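Aug 31, 2019

So the paper draft is finally out of my hands and sitting in Esther Kaijage's inbox, which means I get to write about it in normal words! If you've been reading since April you know the question we've been chewing on: can a robot hand learn to do stuff from wrist video only, with the widest lens we can stand? No overhead camera, no fancy room setup, just whatever the wrist sees.

Our first model, Bulley, got its wrist video squashed flat before training (you "unwarp" it so straight lines look straight again). Swai gets everything with the curves left in. Same network, same 1,000 clips, same 30 test tasks. Wrist views, curves and all:

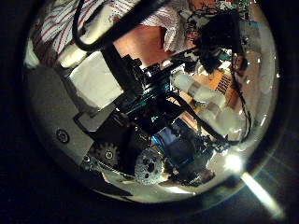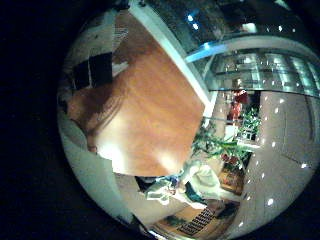
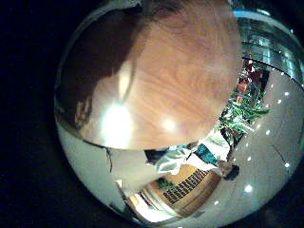
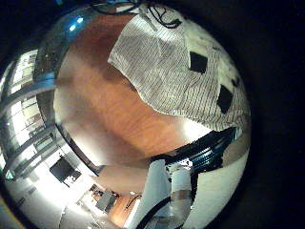
Swai won, and I owe Mwangi Urio lunch. I was so sure the unwarped video would be easier to learn from, and it lost on 2 tasks out of every 3 we looked at closely. My best guess is that unwarping throws away the outer part of the circle, and the outer part is full of clues about where the hand is pointing. Take the third one, where the wood fills the upper middle and the ceiling lights or floor lights (I go back and forth) are strung along the right side, out toward the rim. Those little white dots slide around a ton when the wrist turns even a bit, and the network seems to love that. The last one has the windows bending down the left side and the robot's own white fingers at the bottom, and when we flattened clips like that we kept the table and lost a good chunk of both.

Glare is still a pain, though. Shiny wood gives you bright spots that move with the camera and look a lot like objects, and Swai reached for one more than once in testing. Thongchai Chareonsuk wants to blank them out before training. I'd like to leave them in and add more clips, partly because I'm stubborn and partly because blanking means another round of labeling (I did the last 103 by hand, never again).

Next up is trying it with a slower arm speed, and Rehema Mosoti is already rewriting the loader so it stops eating all the memory on my machine. If you work with round, bendy video and have a trick for glare, please leave me a comment!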